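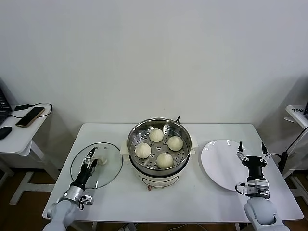

Two-arm steamer build: questions we keep getting

14 comments · 5 shares

Is this worth copying at home?
Probably not, if what you want is dinner. Your hands are cheaper and you already own them. If you like fixing brackets in a shared workshop until late, go ahead.

Why steamed buns?
Houshang Ebrahimi wanted something soft. Videos of arms stacking wooden blocks tell you very little, and we were tired of them. A bun dents if you squeeze too hard.

Is a two-finger gripper enough?
For a lid knob, we think so. For buns I have doubts. Apolline Moulin disagrees and is welcome to write her own FAQ.

Does it run without a person nearby?
No. Someone stays within reach of the power switch whenever the arms are on. Please don't ask us for a way around this.

What does it cost?
We spent $552 on brackets, cable and replacement fingers. That leaves out the arms, so be careful with anyone who quotes you that number as the whole price.

How often does it work?
We haven't published a success rate. Five good runs in a row is a nice evening, and I wouldn't call it a result. Ask again after 300.

Can I get the code?
Once the Clutham folder is cleaned up. It was promised for April, so plan accordingly.

Last edited 14 December 2022

Share · 2 likes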